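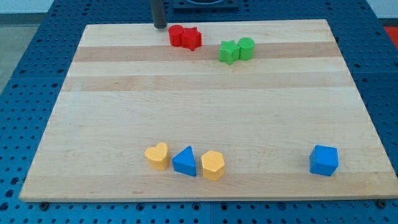 DATA COLLECTION / PROGRESS REPORT

Project: Flullari
Submitted to: Sallier
Prepared by: Duván Huamán, Oltport site
Dec 18, 2019

The block-pushing set now stands at 441 accepted episodes against a target of 1000. Each episode pairs one typed instruction with the arm's recorded motion and the camera stream. The block set is fixed at eight pieces in four colors: red, green, yellow and blue. Cylinders and stars come in both red and green, so instructions naming those shapes must also give the color.

Start layouts are reset by hand. In review, Abdelghani Samir found that operators tend to leave the red pair touching and the green pair touching. Contact starts are wanted, but they are overrepresented. A shuffled layout sheet is now in use.

Open items: 5 episodes await relabeling, and 2 were dropped for clock drift between streams. Collection is planned to close in March.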